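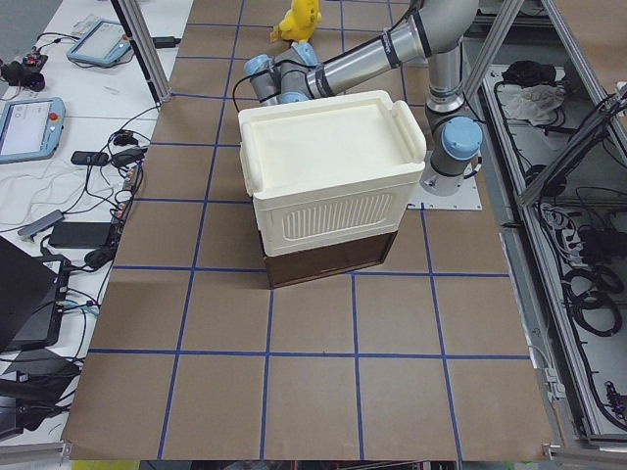
skastura_hawi
Planner keeps rejecting grasps on anything with two handles, going nuts here. Running Gekovitz 2 with the stock collision checker, pose estimate looks fine, grasp candidates look fine, then 83 of 98 plans die in the approach phase. Test object is the cream storage box with a rounded handle on each short side, sitting a bit crooked to the tape grid. Anyone seen this? Log just says "goal state invalid" – super helpful.

hdacuna
What padding are you using on the wrist links? Default is huge. Wrist right behind the lid like that is gonna read as a collision pretty much always.

skastura_hawi
Default. Dropped it once on Thursday, didn't change much but I might of edited the wrong yaml.

manuela_d
Not padding imo. You've got a cable looping down off the wrist. Is that in your depth cloud? If the self filter doesn't know about it, it's a floating obstacle glued to the arm.

hdacuna
Disagree, cable would kill the plans everywhere, not only near handles. She said approach phase.

manuela_d
Approach is where the cable swings near the object. We lost most of September to this at Sestoton. Please just check the octomap before touching padding.

shewit_t
Bump sampling attempts to 4,000 and see if the number moves. If it doesn't, the goal really is invalid and it's not a search problem.

skastura_hawi
ok did shewits thing, no change. So goal is bad. Turned on the octomap and there IS a blob next to the wrist, left side. Masked it – 2 rejects out of 98 now.

manuela_d
:)

hdacuna
Fine, but I'd still cut the padding. Those 2 are probably that.

skastura_hawi
Will try after lunch. Anybody got a self filter config that handles cables without a hand drawn mask? Hailu branch has one but it wont build for me

shewit_t
Needs the older point cloud lib. Will post my diff tonite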